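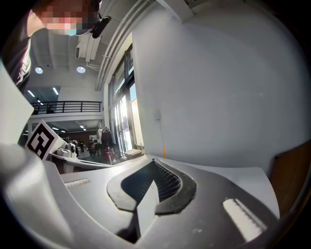
Mekum Hand-Held Gripper Pair, review after a failure

Posted Tuesday, August 16, 2022

We bought the Mekum pair to record pick-and-place demonstrations for a robot arm. Ours logged 178 recordings before the right-hand unit gave trouble. Its trigger began to stick partway through the pull, so the fingers stayed closed after the operator let go. Twelve recordings had to be thrown out.

The cause was a return spring that had slipped off its post inside the handle. The post is short and has no lip. I put the spring back and it slipped off again after 43 more pulls. A Prokard retaining clip has held it so far, but the buyer should not have to fit one. 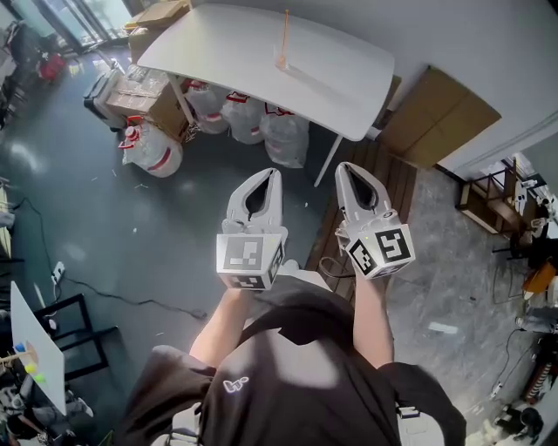 The cable worries me more. It leaves the handle low and has no strain relief, and an operator looking down at two grippers is not watching where it hangs. One good tug pulled the connector loose in the middle of a recording. The software showed no warning and kept writing an empty file. We now tape the cable at the handle and keep power cords out of the walking area.

Apart from that, the grippers work well. The marker cubes stay put and track reliably, even near a bright window. Weight is fine for a morning, less so for a full day.
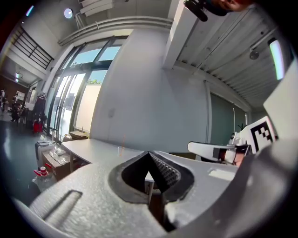
Mekum grippers at the white table, with the orange stick behind.

Mekum answered my first email in a day and sent a new spring — the same part, on the same short post. They say a revised handle is due in October. I would wait for it. If you already own a pair, open both handles and check the springs before your next session.

Rating: 3 out of 5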